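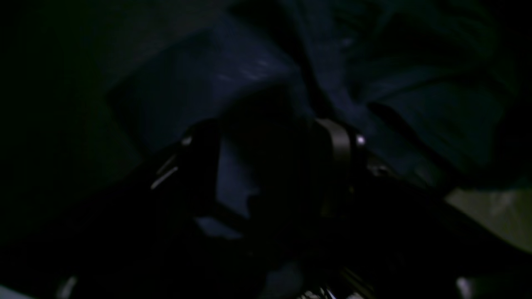 How to Request Records From a Youth Organization

Parents, former members and researchers may ask a youth organization for the records it holds on its programs and adult leaders. The steps below apply to groups chartered in the Bemmont district and to the Lesus summer programs.

Step 1. Identify the record holder

Local units seldom keep files for more than a few seasons. Older membership rolls, leader applications and incident reports are normally sent to the district office. Requests concerning camps held on the Halvorsen property should go to the camp office – the district does not hold those files.

Step 2. Put the request in writing

State your full name, your mailing address and your connection to the organization. Give the unit number and the years you were involved, and describe the records you want as closely as you can. A request for "everything on file" will be returned for more detail.

If you are asking on behalf of a minor, enclose proof that you are the parent or legal guardian. Former members who are now adults must make the request themselves or name a representative in a signed letter.

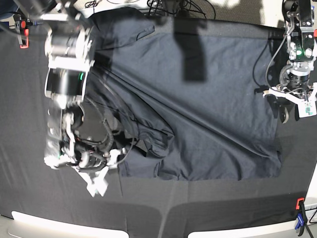
Copies of up to 50 pages are provided without charge. Longer files are billed at the posted copying rate, and the office will send an estimate before any work begins. Use Form 443 for membership records and Form 648 for records about an adult leader.

Step 3. Wait for the reply

The office answers within 33 days of receiving a complete request. Names of other children are removed from all copies. Where a whole page is withheld, the reply must say so and give the grounds.

Step 4. Ask for a review

A refusal may be appealed once, in writing, to the Oteck regional office. Attach the original request and the reply.

These steps do not replace a report to the police. Anyone who believes a child is at risk should call local law enforcement first and request records afterward.

Revised December 13, 2007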